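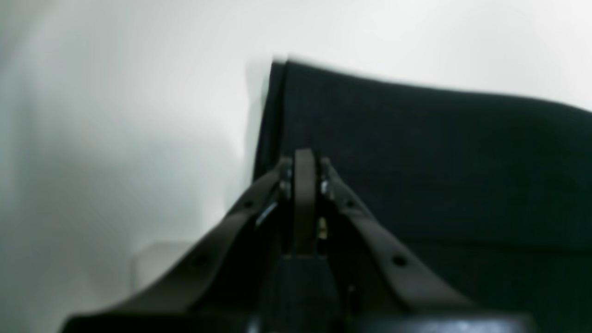

How to set up a T-shirt folding test for a two-armed robot

Last updated 2 June 2025

I get asked a lot whether a robot can do the laundry yet. My short answer is "bits of it, slowly", and the best way to see why is to run a folding test yourself. I've written up the way I do mine at Hilholm, using the same Jostero scoring sheet I've had since September (it's only a page long, don't panic).

Step 1. Pick your cloth and your table

Go for a plain table in a colour that contrasts with the clothes. Dark cloth on a white top is lovely for finding the outline, but rotten for finding creases -- black on black gives the cameras very little to work with. I'd start with one T-shirt and leave jumpers well alone until you've got some scores down.

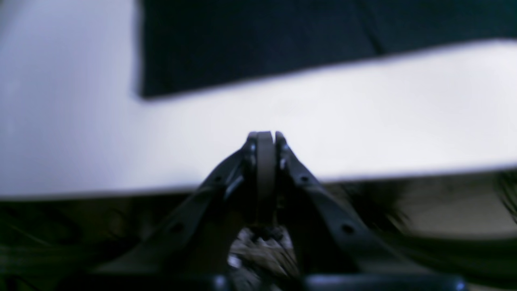
Step 2. Check the view from the wrist

Before you run anything, look through the wrist camera and move the fingers over the cloth by hand. Can you tell which layer you'd be pinching? If you can't, the robot will struggle too! A T-shirt is two layers at least, more once it's crumpled, and grabbing one too many is the mistake I write down most often.
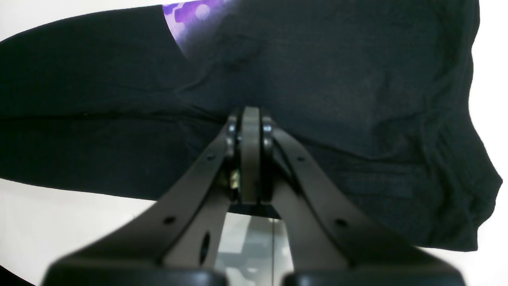

Fingers up against the black fabric, with a bit of purple print showing at the top.

Step 3. Spread before you fold

People always want to skip to the folding. Please don't. Have each arm take a corner and pull gently until the edge between them is nearly straight, then let the rest lie on the table. Go easy on the pull, as thin cotton will slip out or stretch, and then you're back to a heap.
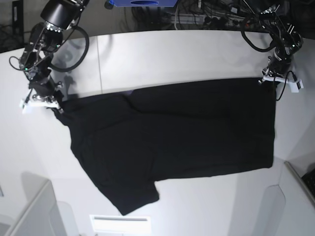

One corner each, with a sleeve pointing towards the near side of the table.

Step 4. Score it

I give every go a time limit of 160 seconds and a mark out of 8. Two of those marks are for the spread alone, and I take one off if I have to step in. Rodrigues, the older of my two control programs, has 332 goes on its sheet now, and the marks for spreading are still the ones that wobble most.

So, would I hand over the ironing pile? Not yet -- I can fold a shirt while the kettle boils. But do try the test, and if you use the Ostimley sheet instead of mine, remember its marks run the other way, so a low number is good.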